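Chapter 7
Short Bars in Open Containers

Contents of this chapter
7.1 Terms and scope
7.2 The container
7.3 Resting positions of a long part
7.4 Color as a sorting mark
7.5 Wear of the floor and walls
7.6 Worked problems

Before reading this chapter, the student should be familiar with the contact and friction relations of Chapter 2 and should be able to find the center of mass of a uniform prism.

7.1 Terms and scope

A short bar, as the term is used in this book, is a straight part of constant cross section whose length is several times its width and which is small enough to be lifted in one hand. Bars longer than the container that holds them are treated with racks and cradles in the next chapter. Tubes, rods, and strips follow the same rules as bars unless the text says otherwise, but a round rod rolls and a square bar does not, and the difference matters in section 7.3.

A container is open if it has no lid, no dividers, and no inserts. Parts placed in an open container are loose. Loose storage takes little labor at the filling end and moves that labor to the emptying end, where each part must be found, separated from its neighbors, and turned to the direction the next operation requires. The cost of this second step is often left out of layout studies. Fung and Su, in the course notes from which this chapter was developed, treated it as a separate line in the handling budget, and the practice is kept here.

A load is sparse when most of its parts touch the container floor. It is deep when most of them rest on other parts. The two conditions call for different analysis. In a sparse load the floor sets the height of nearly every part, and the problem is close to a plane problem with two coordinates and one angle. In a deep load the height and tilt of each part depend on the parts below it, and removing one may shift several others. Sections 7.2 through 7.5 deal with sparse loads only.

7.2 The container

Four dimensions describe an open rectangular bin well enough for most purposes: inside length and width at the floor, wall height, and wall flare. Flare is the angle by which a wall departs from the vertical, measured outward. A straight-walled bin has zero flare.

Flare has three effects on bars. First, it increases the room available to a hand or tool working near the floor edge. A bar lying against a vertical wall can be gripped across its width only if something fits between the bar and the wall; a flared wall leaves a wedge of open space above the same bar. Second, a bar dropped on a flared wall will slide toward the floor if the slope is steeper than the angle of friction for the two surfaces. If the slope is shallower, the bar may stay where it landed, with one end on the wall and the other on the floor. Third, flare enlarges the opening, so the bin takes up more table or shelf than its floor area suggests. The student should always state which of the two areas is meant.

Steel bins are preferred for metal bars with sawn ends. Plastic bins are lighter and quieter, but sharp ends dig into a soft floor and raise burrs that then catch the next bar. The Lutetti bin used in the problems at the end of this chapter has an inside floor length of 718 mm. Its floor is taken to be flat and level. Real floors sag or bow somewhat, and this is covered in the appendix on tolerances.

Holes in the floor are sometimes present for drainage or for fastening. A hole smaller than the smallest width of the part has no effect on a bar lying flat. It can still trap a pin, a screw, or a corner of a bar that comes down on end, and for this reason the hole pattern should appear on the bin drawing.

7.3 Resting positions of a long part

Consider a uniform bar of length L, width w, and thickness t, with L much greater than w and w not less than t. On a level floor it can rest on a wide face, on a narrow face, or on an end. The end position has the highest center of mass and the smallest base. In loose handling it is so rare that it may be dropped from the count unless the bar is leaning on a wall or a neighbor. For a square section the wide and narrow faces are the same and one resting position is left.

The remaining unknown is heading, the angle between the long axis of the bar and the long side of the bin. Since a bar turned half a revolution looks the same, heading runs from 0 to 180 degrees. A part with one marked or machined end needs the full 360.

If bars are tipped in from a height, all headings are possible but not all are equally likely. Bars that reach a wall tend to turn until they lie along it. Bars that reach one another tend to turn until they lie side by side. Yang gives the name pairing to this second tendency. A pair of bars in contact along their length presents a width of 2w, and any device or hand set to open only a little wider than w will fail on it. Pairing therefore governs the choice of opening even when the load is sparse.

Crossed bars are a separate case. Where one bar lies over another, the upper bar is tilted and touches the floor at one end or at neither. The upper bar must be removed first. Pulling the lower bar out by its end will drag the upper one and may carry it against the wall. In written work, record crossed bars as an ordered pair with the upper bar named first.

7.4 Color as a sorting mark

Bars that differ in alloy, length, or customer are often painted or coated so that they can share a container. Color is useful only if it can be told apart under the light at the point of use. Dark colors are the usual source of trouble. A dark green and a dark blue that are easily separated by a window may be confused under warm lamps, and both lose contrast in the shadow of a bin wall. Red and green should not be the only marks separating two classes of part where sorting is done by eye, as a fair share of readers of this book will know from their own experience.

Coatings also alter friction. A painted bar may slide on a scuffed floor at a different slope from a bare one, so the values in Chapter 2 must be checked before they are used here. Lungu recommends a simple tilt test with at least 7 trials for each coating, with the median reported.

7.5 Wear of the floor and walls

Repeated loading scratches the floor, and a scratched floor reflects light unevenly. Bright wear can be mistaken for the edge of a part, and small dark marks can be mistaken for holes. Wear should be noted at each inspection on a floor sketch – shaded areas for general scuffing, short lines for gouges that catch a fingernail. Keep the sketch with the bin drawing.

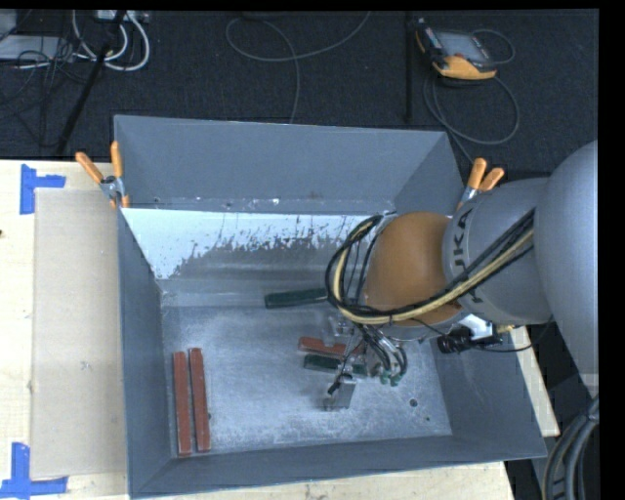
7.6 Worked problems

Take all bars as uniform and rigid unless told otherwise. State the resting face and the heading of each bar before computing any clearance, and give clearances at floor level.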